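Ticket 354 - Warenwirtschaft Plameo bucht Obst doppelt
17. Juni 2022 | von Yavuz Özkan
8 Kommentare | 23-mal geteilt

Liebe Kolleginnen und Kollegen im Laden Jokonitz,

erst einmal vielen Dank für eure Geduld und für die wirklich schön ausführliche Fehlerbeschreibung, so etwas macht die Suche gleich viel angenehmer. Ich schreibe den ganzen Verlauf hier zusammen, auch die Umwege, damit die Filiale in der Innenstadt nicht noch einmal von vorn anfangen muss, falls es dort ebenfalls auftritt.

Gemeldet war: Loses Obst und Gemüse steht nach dem Kassenabschluss doppelt in der Abverkaufsliste, verpackte Ware dagegen nur einmal. Der Bestand rutscht dadurch ins Minus, und Plameo schlägt morgens Nachbestellungen vor, die kein Mensch unterbringen kann. Beim Großhändler Tokgöz wären so beinahe 338 Kilo Trauben bestellt worden - zum Glück hat die Frühschicht vor dem Absenden noch einmal auf die Liste geschaut!

Schritt 1: Kasse und Waage neu gestartet, Testbon mit drei losen Artikeln. Fehler unverändert.

Schritt 2: Zeitstempel verglichen. Beide Buchungen tragen dieselbe Bonnummer, die zweite kommt aber erst zwei Minuten später an. Damit war die Kasse selbst für mich eigentlich schon aus dem Rennen, getauscht habe ich das Netzwerkkabel trotzdem (das alte hatte eine abgebrochene Nase, das hat mich ohnehin gestört).

Schritt 3: Schnittstelle Grokum geprüft. Dort war die Warengruppe »lose Ware« in zwei Exportprofilen angehakt, einmal im alten Profil »Waage« und einmal im neuen Profil »Kasse gesamt«. Das alte ist beim letzten Update offenbar wieder aktiv geworden. Ich habe es deaktiviert und den Dienst neu gestartet.

Schritt 4: Noch ein Testbon, wieder Bananen, Tomaten und helle Trauben. Alle drei Positionen erscheinen genau einmal, auch nach einer halben Stunde Wartezeit. Die Testbons sind storniert.

Den Artikelstamm habe ich bei der Gelegenheit gleich mit durchgesehen. Bei den Trauben gab es zwei Einträge mit derselben PLU, einer davon ohne Bild und ohne Preis. Den leeren habe ich gesperrt, der andere heißt jetzt einheitlich »Trauben hell, lose«.

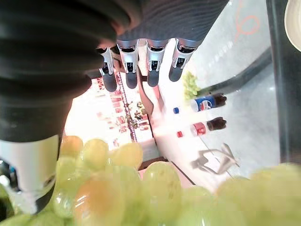
Anhang 1: Helle Trauben, kleines Bund.

Offen ist noch die Korrektur der alten Bestände. Bitte zählt die lose Ware einmal nach Ladenschluss und tragt die Werte unter »Inventur / Teilzählung« ein, nicht über die normale Bestandskorrektur, sonst verschiebt sich die Schwundauswertung für Juli. Wenn beim Speichern die Meldung »Artikel gesperrt« kommt, ist der leere Traubeneintrag gemeint, den dürft ihr einfach überspringen.

Ich lasse das Ticket bis zu eurer Rückmeldung auf »wartend« stehen. Ruft ruhig durch, wenn etwas klemmt, am besten vormittags.

Herzliche Grüße
Yavuz Özkan

Kontakt | Impressum | © 2022 | Nach oben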